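Home > Floors > Tile and Stone > Care Guides

Filed under: Terracotta, Sealing, Maintenance

Terracotta Floor Tile: Frequently Asked Questions

These answers cover unglazed terracotta laid indoors over a concrete slab or a cement board subfloor. Glazed terracotta behaves like any other glazed tile and is covered on its own page. Where a product data sheet disagrees with this page, follow the data sheet.

What is the difference between terracotta and quarry tile?

Both are fired clay. Quarry tile is extruded, fired at a higher temperature, and dense enough that many types need no sealer. Terracotta is softer and more porous. A simple test is to put a few drops of water on the back of a loose tile. Terracotta darkens within seconds; quarry tile holds the drop on the surface for some time.

Is the color variation a defect?

No. Clay from a single pit varies, and so does the temperature inside a kiln. Tiles from the edge of the stack come out darker than those from the middle. Open several boxes at once and mix them before laying. Claims for shade are not accepted once the tile is down.

How long should the slab cure before tiling?

Follow the adhesive maker's minimum and then test for moisture. Age alone does not tell you much. A slab poured in May under a closed roof can still be too wet months later if there was no air movement. Terracotta lets vapor through and brings salts up with it, so a slab that would pass for vinyl with a membrane may still give trouble here.

Which adhesive should I use?

A flexible cement-based adhesive, applied to the floor with a notched trowel and to the back of each tile as a thin skim. Handmade tiles are rarely flat. Without the skim there will be voids under the low corners, and a chair leg will find them. Ready-mixed adhesive in tubs dries too slowly under large tiles and should not be used.

Do I seal before or after grouting?

Both. One coat goes on before grouting to stop cement from staining the face of the tile. The remaining coats go on after the grout has dried. If the first coat is skipped, the grout leaves a haze in the pores that an acid cleaner will only partly remove.

How wide should the grout joints be?

Wide enough to absorb the difference between the largest and smallest tile in the batch. Machine-made tile can take a fairly narrow joint. Handmade tile needs a wide one, and the eye accepts it because the tile edges are irregular. Use a sanded grout. Unsanded grout shrinks and cracks in a wide joint.

What grout color works with orange and red tile?

Sand, buff, pale pink and light gray are all common. A light joint makes the grid stand out and will need sealing. A joint close to the tile color hides dirt but makes the floor look like one mass. Let a sample board dry completely before deciding, as wet grout is several shades darker.
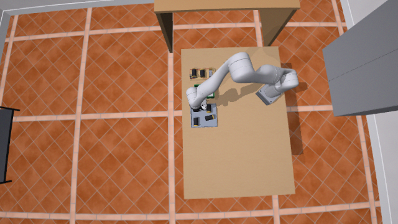
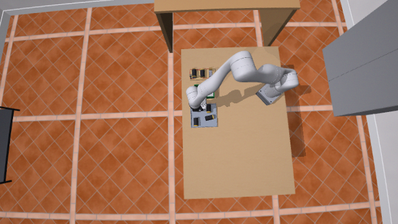 Light grout, mottled tile, and a table in light wood.

Can terracotta be laid over underfloor heating?

Warm-water and electric systems are both suitable, provided the adhesive and grout are flexible. Run the system through a full heating cycle before tiling, turn it off, and leave it off until the grout has cured. Bring the temperature up in small steps over several days. Movement joints are required at the perimeter, in doorways, and wherever two heating zones meet.

What sealer do you recommend?

There are two families. Penetrating sealers sit in the pores and leave a matte surface. Topical sealers and waxes form a film and give some sheen. Our usual system is Trirell penetrating sealer, two coats, followed by Paltell wax if a sheen is wanted. Do not put a water-based topical sealer over an old solvent wax. It will peel.

How do I know when the floor has had enough sealer?

Put a few drops of water on several tiles, including one near a wall. If the tile has not darkened after a few minutes, it is sealed. Tiles that darken need another coat. It is normal for part of a floor to need more than the rest — porosity varies along with color.

There is a white powder on the surface. What is it?

Efflorescence. Water moving up through the tile carries dissolved salts, and they are left behind as it evaporates. Brush it off dry and vacuum. Washing dissolves the salts and sends them back down. On a new floor it usually stops as the slab dries. If it returns after the first year, look for a leak or a missing damp-proof membrane.

How do I get rid of grease stains?

Cover the spot with a paste of absorbent clay and a suitable degreaser, tape plastic over it, and leave it overnight. Remove the plastic, let the paste dry, and sweep up. Deep stains can take several rounds. Reseal the area afterward, as the degreaser will have removed the sealer too.

What should I mop with?

Warm water and a neutral cleaner, with the mop wrung out well. Avoid vinegar, bleach and anything sold as a descaler. Dish soap leaves a film that picks up dirt.

Can a single cracked tile be replaced?

Rake out the grout on all sides first, then break the tile up from the center outward with a small chisel. Clean off the old adhesive down to the subfloor so that the new tile sits at the right height. Expect the replacement to look new. Tiles from the original batch, stored since the floor was laid, give the closest match.

Do you still stock the Sesmont range?

Sesmont square 300 mm is in stock under item 341. The diamond pattern is item 561 and is made to order by Guo. Sample requests received by Tuesday noon ship the same week.

Reader comments (4)

terra_newbie: Skipped the coat before grouting. Haze everywhere. Two rounds of acid cleaner got most of it and I have stopped looking at the rest.

K.D.: Does the skim coat apply to machine-made tile as well? Mine look flat.

Reply from site: Check a few with a straightedge. If they are flat, a full trowel bed is enough, but lift one early on and look at the coverage.

oldkitchen: The paste method worked on a candle oil spill, third try. Covered it for two nights instead of one.

Home | Floors | Walls | Samples | Delivery | Contact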